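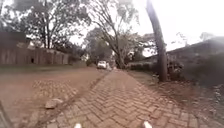

Maëlle Sawatzky

Posts: 81

May 2026

Before I spend a weekend on my knees with a rubber mallet, talk me out of it or into it. Our shared path is herringbone brick, small blocks, with a dirt verge down the left side and a narrow curb strip between the two. Some of the blocks look worn and a few have shifted. Dirt in all the seams.

The neighbor who shares the path with me wants to pour a bag of Moster joint sand over the whole thing and call it fixed. I don't buy it. The bag says it "locks pavers for life," and I have never met a bag of anything that did something for life. My own plan is to lift the bad ones, fix the bed underneath, and put them back. The path went down in September, five years ago, and I'd like it to stay down.

So who has done either one, and did it hold?

----

ouelletlane

I did the sand thing. It held through one winter. Then it came up in crusty chunks and I was out there with a screwdriver picking it out of the joints. Your seams are already full of dirt, so the new sand has nowhere to go anyway. You'd have to clean them out first, and I mean all the way down, and by then you've done half the job of lifting them.

----

bedero_bob

Counterpoint: it looks fine. It's an old-looking brick path with dust on it. The zigzag still reads as a zigzag all the way down. I'd sweep it and go inside.

People on this board will talk anyone into tearing up a perfectly good walk. Last year it was the guy with the patio. He still doesn't have a patio.

----

Maëlle Sawatzky

Bob, I'd love to agree with you. But uneven is uneven, and my mother-in-law uses a cane. I've caught my own toe on it twice.

----

Aroha Sutcliffe

How is the curb? Everyone is staring at the bricks, but with herringbone the edge is what I'd check first. If the strip on the dirt side has let go, the blocks creep sideways and you can relay them every spring until you retire. Put your foot against it and push. If it moves, start there.

I can't tell from the photo whether yours is solid. It looks a little raised above the rest, and that could mean anything.

----

ouelletlane

Disagree that the edge is always to blame. Ours was rock solid and the blocks still sank, right where the downspout let go. Water does it. Where does the water go on that path, Maëlle? That verge looks packed pretty hard, so I doubt it soaks in very fast.

----

Maëlle Sawatzky

Pushed on the curb in a few places tonight. Solid near my gate, wobbly farther up toward the neighbor's end. So Aroha gets a point, I guess, although I'm not convinced the wobble is what moved the blocks by me.

On water, no idea. I'll go out with the hose.

Also, does anyone know what that lighter patch is out in the dirt? The ground has a sort of pattern to it there. I've been wondering if there's older paving or gravel buried under it.

----

bedero_bob

Now she's digging up the road too. This is how it starts.

----

Aroha Sutcliffe

Could be old paving, could be gravel, could be nothing. Poke it with a screwdriver before you get excited. And if you're out there, toss that flat gray rock somewhere else before a mower finds it.

----

drera_dan

I lay these for a living. Nobody can diagnose a base from one picture, and that includes me. Lift six blocks in the worst spot and look. If the bed under them is firm and dry, level it, put them back, sweep plain sand in. If it's mud, you have a drainage problem and no bag from Moster or anyone else is going to help. Allow 30 minutes for the test. Number the blocks with chalk as they come out – you'll swear you'll remember the order, and you won't.

----

bedero_bob

They're all the same rectangle, Dan. What order?

----

drera_dan

Worn side up, worn side down, chipped corners. Old ones never go back the same if you shuffle them. Try it.

----

Maëlle Sawatzky

Fine, six blocks on Saturday. I still think the edge theory is oversold and the sand theory is a sales pitch, but I'll post what's under there. Plain sand meaning what, play sand? The store has four kinds and the guy at the counter shrugged.

----

drera_dan

Not play sand. Get the one marked for joints, no polymer in it, and keep the bag shut until you have a dry day.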